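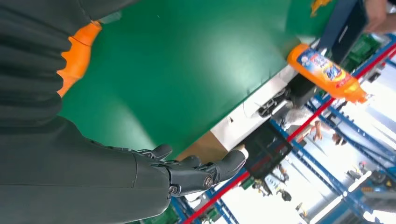 3.2 Collecting the demonstrations

All demonstrations were recorded on the Hurkholm platform, a fixed base with two arms that carry different end effectors. The left arm ends in a multi-fingered hand and the right arm in a two-finger gripper. The operator drives both by remote control through the Jeden interface, which maps the operator's wrist pose to the wrist pose of the robot and reduces finger motion to a single closing value per arm. An earlier version passed each finger joint separately. Operators in the pilot found this tiring, and the extra signals were mostly noise.

The task is to pick up a plastic bottle from a green mat and place it upright in a row. Bottles start either standing or on their side. The second case is harder, as the wrist must turn through a large angle between grasp and release, and the operator often has to pause midway to reset their own hand. We kept these pauses in the raw logs and removed them only for training, using the speed threshold given in Section 3.4.

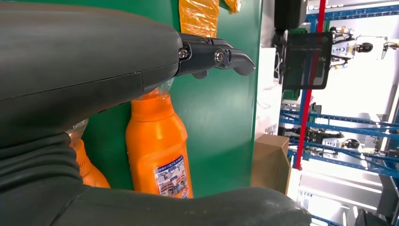

Each arm also carries a small camera near the wrist. The wrist view is strongly tilted for much of a typical reach, and the arm casing blocks a large share of it. We did not rotate or crop these images. In early tests, cropping away the casing made the policy worse at judging the distance to the bottle, possibly by removing a fixed reference for the position of the fingers.

A second person sat at the table and reset the bottles by hand between episodes. Resets were not scripted. The only instruction was to vary the spacing of the row and the direction of any bottle laid flat. Frames in which a human hand touches a bottle were labeled as reset frames and left out of the loss. 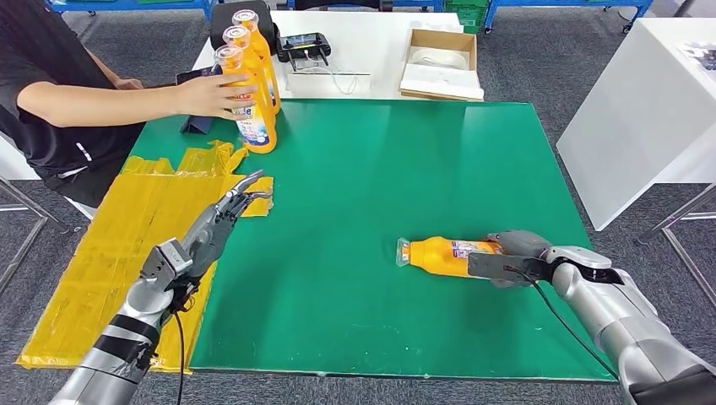 Figure 3. Head view of the workspace. The right gripper holds a bottle on its side while a person's hand rests against the upright row.

We recorded 520 episodes in February. After removing those with dropped packets or an incomplete placement, 371 remained. Of these, 31 were held out for testing and were never used to tune the threshold. Labels were checked by Kanokwan Boonyarit, using the rules of the Distero annotation guide with one change: a bottle that leaned on its neighbor after release was marked as a failed placement.

Compared with the hand-guided setup of Sotiropoulos, remote control gave slower episodes but kept the operator's arms out of both wrist views. Timing for the two methods is compared in Section 4.1.

Shares: 3 | Comments: 0

This site uses cookies to remember your reading settings. Accept | Manage

Contact | Copyright and reuse | Back to top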